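Wednesday, November 3, 2021

Glaze notebook, Brunville workshop

Unpacked the second firing this morning. Kiln was at 64 when I lifted the lid, so a bit early, but no pinging from the shelves. Programme ran to the end with no error on the controller. Meter reads 3784, so I can work out the cost once the next bill gives the new rate.

Top shelf: test tiles for the tin white, all on the Datstead buff clay. Tiles with the old frit are fine. Tiles with the new frit have crawled along the top edge where the glaze was thickest, and two have a bare patch the size of a thumbnail. Same bucket of clay, same bisque, same dip time. I sieved the new batch only once and the old one twice, so that has to be ruled out before I blame the frit.

Middle shelf: the Tkachenko green. Much better than last time. It breaks to brown on the rims and stays put on the vertical faces. On the flat tiles it pools and goes milky in the middle. I like the milkiness on small dishes but it would look like a fault on a plate. Recipe card is pinned over the scales – please don't take it down, it's the only copy with the corrected copper figure.

Bottom shelf: cooler, as usual. Cone was barely bent. Everything down there is dry and slightly pink. I'll put the tiles back through with the next load and not record them as results.
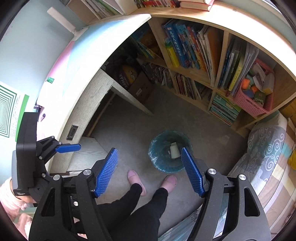 GLAZE TESTS – TIN WHITE, BATCH 2

Weighed out 3000 g dry this afternoon, which should do the tiles and leave enough for a row of mugs. The bentonite went in first, mixed dry with the silica, then the rest. Water added slowly and left to slake for an hour before touching it. Sieved twice through the 80 mesh and once more through the 120. There was a fair amount of grit left on the 120, pale and hard, which I have kept in a yoghurt pot. If it is the frit I'll send it back to Clasirport and ask what they ground it with.

Checked the thickness by the pint weight. First reading was heavy, so I let it down with 290 ml of water and it came right. Scratched a dipped tile with a pin and the coat was thinner than on the crawled ones. So thickness may be part of it as well.

Dipped three sets:
Set A, old frit, two seconds
Set B, new frit, two seconds
Set C, new frit, four seconds

All marked on the back in iron oxide. Set C is meant to go wrong. If B comes out clean and C crawls, then it is the thickness and we can carry on using the new frit.

Shelf wash is nearly finished and the two half shelves need scraping before they go back in. One has a drip of green stuck to it that will want the grinder. Goggles are in the drawer under the wedging bench.

Next firing is number 1307 in the kiln log. Same programme, but with a 15 minute hold at the top to see whether the bottom shelf catches up. Cones on all three shelves this time – I left the middle one out on this load and had to guess.

Still to do: reorder whiting, wash the bisque dust off the mug row, find the lid for the green bucket.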